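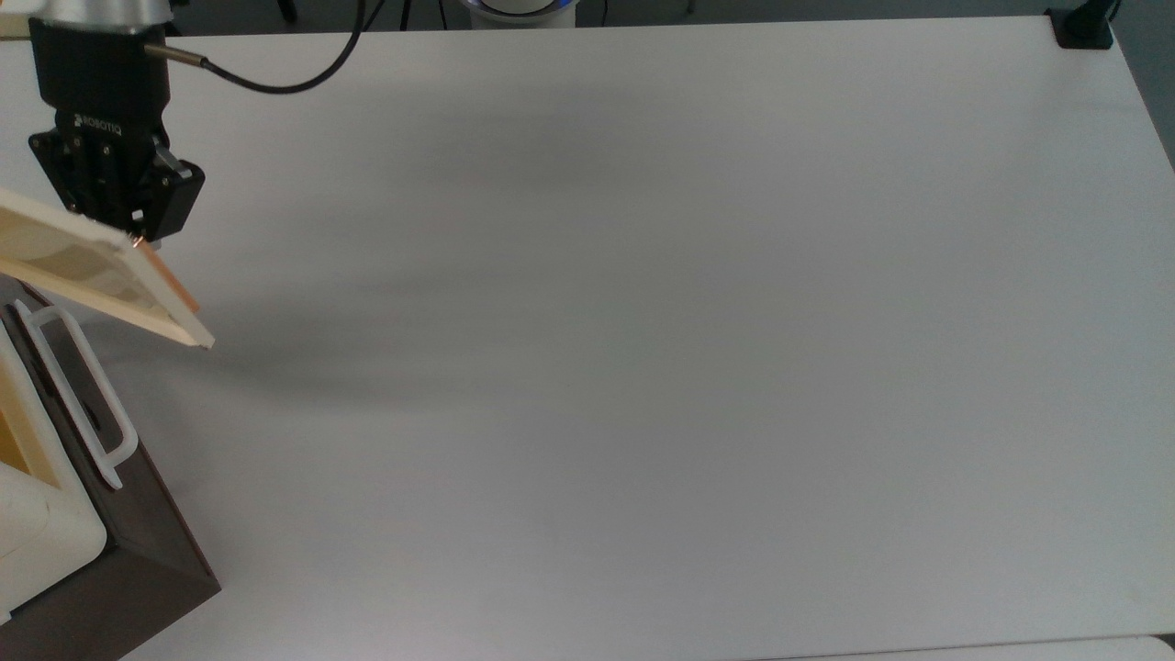
The cream panel, the brown box with the white liner, and the big white table. Thread on repacking the craft closet.

Zsófia Dobos
2020-12-16

I've been putting this off since April. The closet at the end of the hall holds everything I use for bookbinding and card making, plus a lot I don't use. Today I pulled it all out and I'm posting as I go so I finish.

First decision was where to work. The floor is bad for my knees and the kitchen counter is too narrow, so it all goes across the white table in batches. One shelf at a time, and nothing new comes out until the last batch has a place.

The brown box is the best container I own. Thick walls, a handle I can get my whole hand through, and an inner box that sits inside it. I bought it at Dirwood when they were closing the Ura store. No label on it, so please don't ask me for a model name, I don't have one.

I use the liner for anything that sheds. Paper offcuts, thread ends, crumbs from old erasers. It can be wiped out with a damp cloth and the brown outer box stays clean.

The liner has rounded corners, so square things don't sit tight in it. Stacks of cards always slide a little. I've stopped fighting that. Cards go in a shoe box now and the liner gets the odd shapes.

About the cream panel. It has raised borders and the inside is a bit lower, and I've used it as a tray for years. It's good for beads and eyelets and anything else that rolls. There's a thin orange-tan strip along one end and I keep that end toward me so I always set it down the same way.

The panel is too long for the shelf it used to be on. It stuck out and I caught my sleeve on it every time I reached for the glue. It's going to stand on its edge at the side of the closet from now on.

Top shelf is done. It was nearly all paper. I kept the heavy sheets flat and rolled the tissue. A pad of Mfaume watercolor paper had a bent corner, so that one moves to the practice pile.

Someone asked how I decide what goes. I don't have a system. If I pick it up and can name the project it's for, it stays. If I have to think about it, it goes on the chair by the door.

The chair by the door is already full.

Second shelf was tape and glue. Dried out: 2 bottles of PVA, the rubber cement, and a glue stick with no cap. Still good: everything I bought this year. I wrote the month on the good ones with a marker, which I should have done to begin with.

Washi tape. I had been keeping it in a drawer, in the liner, and in a bag on the back of the door. It's all in the drawer now. I found the green I reordered last summer. So now I have it twice.

Lunch. Soup.

Back. Third shelf is tools and it's the one I was dreading. Bone folders, awls, the small hammer, the cutting blades. The blades go in a tin with a lid that clicks. I don't want them in the brown box where I reach in without looking.

The awls got corks on the tips. If you don't drink wine, a chunk of eraser works too.

The hammer was under the fabric scraps. I bought a second one in the spring thinking I'd lost the first. One of them is going to my sister.

Question from a reply: do you line the panel with anything when you use it as a tray? Sometimes. A piece of felt cut to fit the low part keeps beads from bouncing. For eyelets I leave it bare so I can push them around with a finger.

Same person asked if it marks easily. The cream does show ink. I got purple stamp ink on mine once and rubbing alcohol took most of it off. Try a corner first.

Wiped down the closet shelves while they were empty. They're Clokine, the kind where the boards rest on pins and you can move them. I moved the middle one down 2 notches so the brown box goes in with the handle clear. Before this I had to tilt it to get it out and the liner would shift.

I set a timer for 90 minutes for the tools shelf and it rang while I was sorting needles. Needles are slow. Curved ones in one tube, straight ones in another, and anything with rust goes in the sharps jar.

Fabric scraps. I kept the pieces big enough to cover a small notebook and bagged the others for stuffing. A few had pins still in them, so check yours before you put your hand in the bag.

What's in the brown box as of now: bulldog clips, the thread spools that don't fit the rack, the wax, binder's tape, and the little wooden press. The wax is in its own bag so it doesn't pick up lint.

Heavy things on the bottom. I know everyone knows this. I still had the press on top of the thread for a year.

The panel is standing in its spot along the side. I put a strip of shelf liner under it so it won't slide forward. I can pull it out with one hand and nothing else has to move.

The chair by the door has been sorted into 3 bags. One for the school down the street, which takes paper and markers. One for my sister. One for the trash, and that was the smallest, so I was wrong about how much junk was in there.

Things I still need: a longer ruler, fresh PVA, a cap for the cutting mat tube. Nothing else until those are used up. If I post about buying tape before spring, you can remind me of this thread.

Left for tomorrow: the door bag and the box of ribbon. The ribbon is all one knot at this point and I want daylight for it.

Table's wiped. Closet door closes without pushing on it. Going to go call my sister about the hammer.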